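June, gripper comparison, bathroom setup. Notes while it's fresh.

Quick recap for anyone picking this up cold. We have two fingertip sets to compare, the flat rigid ones from Fakumstead and the padded ones Simon sent over, and two places to look from: the head camera and the little wrist camera. The job is toilet cleaning, with everything that goes with it: wipe the rim, drop the wad, leave the brush where it lives. I picked it because it punishes a gripper in ways a tabletop never will. Glossy ceramic, thin paper, narrow gap beside the bowl, and the target keeps changing shape every time you touch it. I love this task!

Cleaner goes on the rim as blue-green gel, mostly toward the back and the right. It makes a very readable target against white. I first tried the clear stuff at home on my own sink and couldn't tell a wiped patch from an unwiped one on video, so color it is.
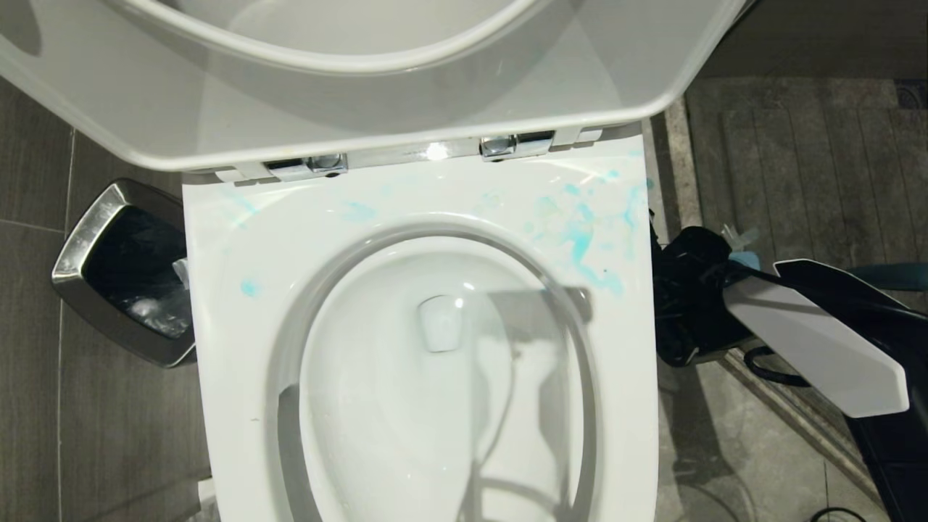 Arm speed is capped at 200 mm/s anywhere near the porcelain, and I want to leave it there. I did a few dry passes in the workshop at 500 and the arm itself was fine, but the contact detection in Lerno reacts too late for my taste. At 200 it gets a clean stop and a gentle push. The whole approach feels calm to watch, and I caught myself grinning at it.

Things I already like about the rigid fingers:

- The slanted tip gets under the fold of a cloth with very little fuss.
- Flat faces are easy to model, so the grasp planner hardly argues.
- They rinse off in seconds.

Things I don't like: a cloth held between two flat faces pivots. On a long wipe the leading corner swings back and you end up rubbing with whatever is left. Squeezing harder helps up to a point, then the motor current climbs and Wovura (the controller) throws a soft limit. I raised the limit one notch and wrote it on the whiteboard. PLEASE put it back before using the arm for anything else.

For the head view I care about two questions. Can we find the hinge line with the lid up, and can we segment the stains near it? The hinges matter because the chrome throws highlights, and a highlight next to a smear is exactly where the mask gets ragged. From farther back the two separate nicely. I'd like to run the coarse plan from the wide view and only refine once the arm is close – less bandwidth, fewer jumpy masks. 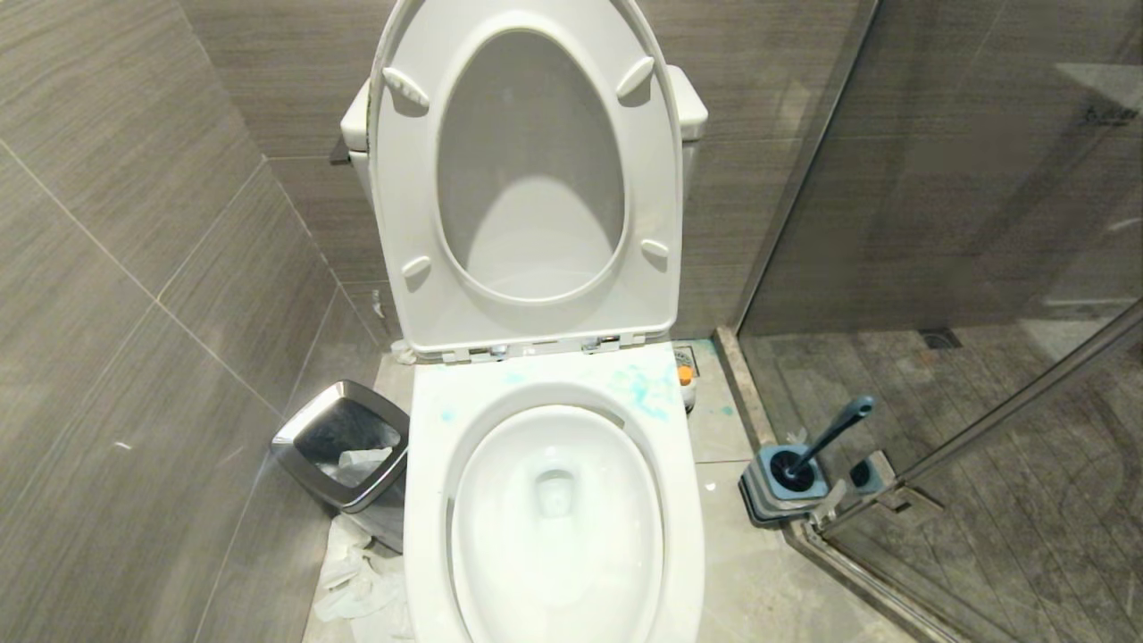 Aurelia Gruber thinks I'm being too kind to the wide view. Her argument is that the glass of the shower hands the depth sensor a second bathroom, and any plan that starts on the right side of the bowl will sooner or later try to avoid a wall that is only a reflection. She would mask out the glass by hand for now and get on with the gripper comparison, which was supposed to be the point. Fair! I'll draw the mask. She also wants the brush kept as a fixed obstacle until we have a decent grasp for a tilted handle, and I agree with that too.

So, back to grippers. The padded set is the one I'm excited about. Foam gives, and giving is what you want when the surface curves away under you. My bench notes say the foam grips paper better than bare plastic does, and a wrapped finger is a different animal again: the finger becomes the tool, there's no cloth to pivot, and pressure goes straight where you point it. The cost is wear. Paper tears along the edges where the fingers meet, so the wrap needs to be checked between runs and replaced before it goes ragged. An elastic sleeve might do it. Simon has one drawn up and I've asked for 2 in each size.
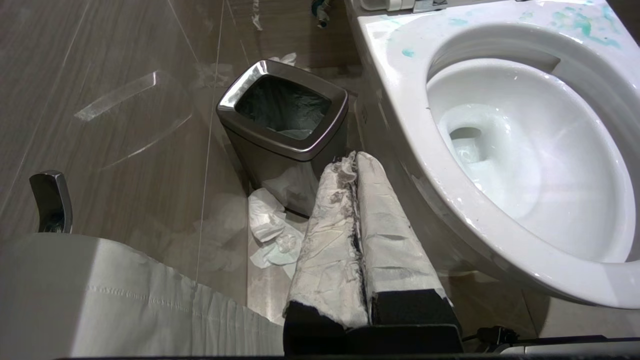

Wrist camera verdict so far: keep it, and move it. Thick fingertips eat a lot of the lower half of the image, and the exact spot where contact happens is the spot you can't see. I want to try the mount tipped forward a few degrees. Failing that, a second small camera off to the side, though I'd hate to add another cable down near the floor.

Crumpled tissue is still the hardest object in the room. The detector wants to call a whole pile one thing, then picks a grasp point in the middle of it. With flat fingers I'd go for the topmost ridge. With the padded ones I suspect a slow sideways pinch low down would do better, and I'd like to test that properly with the same starting pile for both sets.

To do:

- Hand mask for the shower glass
- Wovura limit back to default
- Tilt the wrist mount, redo the calibration
- Ask Lerno support about the late contact flag
- Sleeves from Simon, then repeat the rim wipe with both finger sets and the same amount of gel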